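Irnumier Wellness Network
Minutes of the Mental Health Programs Meeting
Date: 27/05/2025
Location: Rinon Center, upstairs meeting room, and by phone

1. Opening

The chair opened the meeting shortly after lunch. Those present made a quorum. The minutes of the February meeting were approved with one correction: the sleep diary handout was sent to group leaders by mail, and the earlier minutes said email.

2. Stress and sleep course

The course coordinator reported on the spring session at the Rinon Center. The course runs for eight weeks and 14 people signed up. Three stopped coming before the halfway point. Two of them said the start time was too close to the end of their work shift. The third could not be reached.

Members discussed moving the start later in the evening. The coordinator said the building closes early in summer, so a later start would only be possible from the fall. It was agreed to keep the present time for the summer session and to ask on the sign-up form which hours people can manage.

Feedback on the breathing exercises was good. Feedback on the evening worry list was mixed. Several people said that writing down worries right before bed kept them awake. The coordinator will change the instructions so that the list is done before dinner — the group leaders had already been suggesting this informally.

3. Loneliness and grief groups

The Kuruc branch asked whether its grief group could stay open to new members all year. At present it closes to newcomers after the second meeting. The branch leader said people who call in the middle of a session are put on a waiting list and often do not call back.

Some members were concerned that new faces each week would make it harder for the group to talk openly. After discussion, it was agreed that Kuruc will hold a separate drop-in hour once a month and leave the closed group as it is. The drop-in hour will be reviewed after the summer.
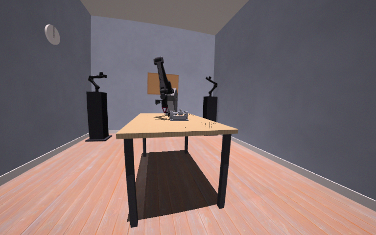
3 min read

4. Printed materials

The supply of the booklet on everyday stress is nearly gone. The office received a quote for roughly 4,000 copies, enough for all branches through next spring. A member asked for larger type and for the page on alcohol and sleep to be moved nearer the front. Both changes were accepted. The section on when to see a doctor will be checked by the clinical adviser before printing.

The motion to reprint the booklet with these changes was made, seconded and carried. One member abstained.

5. Nosis mood tracker

Members heard a short report on Nosis, the paper mood tracker being tried at two branches. People fill in one line a day for energy, mood and hours slept. Most liked that it was short. A few found it discouraging to look back over a bad month.

Group leaders asked for guidance on what to do when someone shows them a tracker with many low days in a row. The clinical adviser will write a one-page note covering how to raise the subject and when to refer. The trial will continue until the note is ready, with no new branches added for now.

6. Action items

Coordinator: add preferred hours to the sign-up form; revise the worry list instructions.
Kuruc branch: set a date for the first drop-in hour.
Office: send the booklet to the printer once the clinical check is done.
Clinical adviser: review the booklet section; write the Nosis note.

7. Other business

The door code at the Rinon Center has changed. Group leaders should call the office for the new one — it will not be sent by email.

The meeting was adjourned at 2:50 p.m.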